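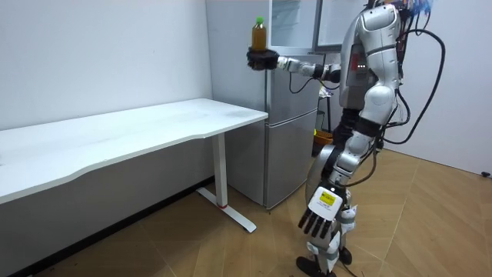

白い机の天板、奥の右角のくすみが取れません(冷蔵庫側)

投稿:パスクアル・インサウラルデ(Pascual Insaurralde) 2018/12/31
閲覧 1,119 コメント 7 シェア 21

大掃除の途中なので手短に。急いでます。

白い長机です。手前のふちがゆるく波になってるタイプ。メーカーはたぶんPlumar、7月に中古で買ったので説明書なし。シールも剥がれてて型番わからず。

奥の右角あたり、冷蔵庫に近いほうに薄いくすみみたいなのがあります。写真でもうっすら。汚れなのか擦れて表面が傷んでるのか、それすら判断つかない。普段は遠目だと気にならないんですが、上の物を全部どかしたら急に気になりだして。

やったこと
・水拭き → 変化なし
・台所用の中性洗剤をうすめて拭く → 気持ちうすくなった?気のせいかも
・消しゴム → ちょっとだけやってやめた、こわくて

メラミンスポンジは使っていいんでしょうか。ツヤが消えるという話を聞いたような。あと除光液はさすがにまずいですよね。

思い当たるのは飲み物。冷蔵庫から出してすぐその角に置く癖があって、緑のキャップの茶色いやつをほぼ毎日。輪っかの形じゃないから違うかもしれませんが。あとはカバンをいつもあの辺にドサッと置いてました。

それと別件ですみません。机がそのまま冷蔵庫のほうに伸びてる配置で、冷蔵庫の横はどれくらい空けるものですか。部屋が狭いのであまり動かせないです。床は木なので引きずるのもこわい。

明日から人が来るので今日中になんとかしたいです。よろしくおねがいします。

コメント 3件を表示

みどり台の片付け係

まず汚れか傷か、そこからです。

部屋の電気を消して、懐中電灯かスマホのライトを天板すれすれに横から当ててみてください。汚れなら色だけ、面は平らに見えます。擦れだとそこだけ光の返りがにぶい。細かい線が見えることもある。爪の先で軽くなでて、引っかかりがあるかどうかも見てください。

汚れだった場合。
うすめた中性洗剤をキッチンペーパーに含ませて、くすみの上に置いて7分くらい放置。そのあと水拭き、乾拭き。飲み物やカバンの色移りならこれでだいぶ違うはず。だめなら重曹を水でゆるく溶いて、やわらかい布で力を入れずに。クレンザーはやめたほうがいいです。

メラミンスポンジは、要するに細かいやすりなので。一回で真っ白になることもあるけど、そこだけツヤが引けて、かえって角度によって目立つことがあります。使うなら天板の裏か、壁側の隠れるところで試してからに。うちは昔それで机の真ん中だけマットにしました。今はランチョンマットで隠してます。

除光液はやめてください。天板の材質がわからないならなおさら。溶けたら戻せません。アルコールも塗装だと白くなることがあるので、目立たない場所で確認してからのほうが。

擦れだった場合は、正直もう拭いても変わらないです。削れば悪化するだけなので、トレーか何か置いておしまい。もともと薄いみたいだし、お客さんは机の角なんて見ないですよ。

飲み物は輪っかじゃなくても、しずくが広がって拭き残すとぼんやり残ることはあるので、コースター置いたほうがいいとは思います。

参考になった 21

ねぎ

うちのはBarrientosの白い机で、似たようなのがデニムの色移りでした。肘のとこ。重曹で取れた。

カバンが黒とか紺ならそっちかも?ドサッと置いてたなら擦れと色移り両方ありえる。

参考になった 2

Clurnley住み

冷蔵庫のほうだけ答えます。机は他の人に任せた

機種によって全然違うので、まず冷蔵庫の説明書。なければ型番で検索、扉の内側か本体の横に貼ってあることが多いです。「放熱スペース」とか「設置に必要な寸法」ってとこに左右・上・背面って分かれて書いてある。左右はほぼゼロでいい機種もあるし、ちゃんと空けろって機種もある。適当に答えてもしょうがないので書きません。

あと机が扉の開く側に来てないか。扉が全開にならないと中の棚とかケースが引き出せなくて、掃除のとき泣きます。机のふちが波型ならでっぱってるとこに扉が当たらないかもみといて下さい。

床は、動かすなら中身全部出して、古い毛布か段ボールを敷いてから。二人で。木の床は一回へこむと直らない。うちはMirkportから引っ越してきた日に一人でやって、ぐいっと筋がつきました。まだあります。
動かさなくていいなら今日はやめといたほうが。年末に腰やると病院閉まってますよ。

参考になった 7

パスクアル・インサウラルデ(投稿者)

はやい返事ありがとうございます!!

ライト当ててみました。面は平らっぽい、線もなし。爪もひっかからず。なので汚れだと思うことにして、洗剤のペーパーを今のせてます。カバンは紺です、ねぎさんするどい。

冷蔵庫は型番見つかったので説明書をさがします。扉は当たってないです。動かすのは年明けに、人を呼んでかrらにします。

結果はまた書きます。よいお年を。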